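Naseo Founder Plan — cap table and round software for small startups

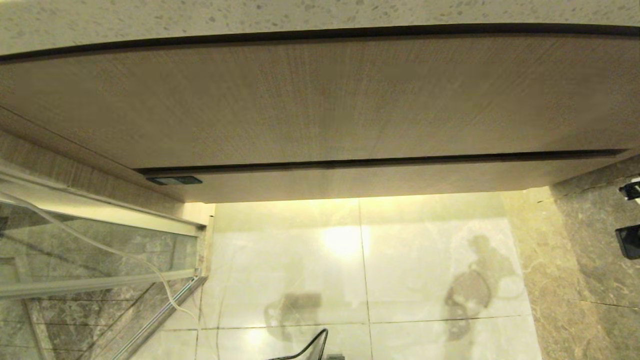 Wood-grain panel with warm light along the bottom edge.

By Grarent. Page updated 30/09/2024

What it is
Cap table, option grants, SAFE notes and closing docs in one login. Built for companies from first check up to 70 shareholders. Past that you want Naseo Fund Plan, different page, different price.

Runs in the browser. No desktop app. Phone view is read only for now — you can look up a holding or a vesting date but you can't issue anything from it.

Price
$985 a year, billed once. Includes 2 admin seats and 7 viewer seats. Lawyers and accountants go on viewer seats. Extra viewer seats are free if they belong to your lead investor, just write in and ask.

No monthly option. We tried it, people signed up the week of a raise and left the week after, and then came back with a year of grants missing.

What you get
Share ledger with full history, every transfer dated
Option pool tracking, vesting by month or by quarter
SAFE and convertible note converter, pre-money and post-money caps
Round modeling, up to four scenarios side by side
Board consent templates (Delaware C corp only)
Investor update sender, with open tracking you can switch off
Data room, folder permissions, watermark on PDF downloads
Export to CSV and XLSX

What you don't get
409A valuation. We don't do them. Export the ledger and send it to whoever does yours.
LLC units. Been asked a lot. Not on this plan.
Payroll or tax filing of any kind.
Legal advice. Templates are templates, have your lawyer read them befor anyone signs.

Setup
Upload your spreadsheet. Use our column names or map your own on the second screen. Most imports that fail, fail on dates — pick one format and stick to it all the way down. Merged cells also break it. Unmerge first.

Notes and SAFEs go in after the shares, on a separate sheet. Principal, cap, discount, issue date, holder. Leave the cap blank if uncapped, don't type zero. Zero gets read as a zero cap and the conversion math goes wild.

If the sheet is a real mess, send it to the Osville desk. Aušra Uibo runs imports there and will send back a list of questions, usually short. Answer all of them in one email please. Cleanup is included the first time, after that it's billed by the hour.

Round modeling, quick notes
Enter pre-money, amount raised, target pool. The pool top-up sits in the pre-money by default, as most term sheets have it. Switch it under Advanced if yours doesn't.
Pro rata rights carry over from earlier rounds only if you ticked them when you entered the holder. Check this. It's the number one support ticket.
Scenarios don't touch the live ledger untill you press Commit round. Commit needs both admins to approve.
A committed round can be reversed by support, same login, original consent attached. Not by you.

Changed in the May release
Mägi view is now the default dashboard. Old layout still under Settings, Display, Classic.
Vesting pauses for leave. Set a start and end date on the grant.
Data room links can expire.
Fixed rounding on fractional shares in post-money SAFEs. If you modeled a round before May, open it again and hit Recalculate. Worth the minute.

Still open
Secondary sales show as a cancel and reissue, so the holder's history looks longer than it is. Fix in progress.
Long company names run off the page on printed certificates.
XLSX export drops notes over one line. CSV keeps them.

Security
Two-step login required for admins, optional for viewers. Daily backups. Every ledger edit is logged with name and time, and the log can't be edited, by you or by us.

Cancelling
Any time from Billing. You keep access to the end of the year you paid for, then read only for another 90 days so you can pull your files. Refund in full inside the first two weeks if no round has been commited.

Ordering
Card or bank transfer. Transfer orders go live when the money lands, not when you send it. Need a quote with a PO number? Put it in the order form comments, billing picks it up from there.
Already on the old Starter Plan: upgrade from Billing, unused time comes off the price.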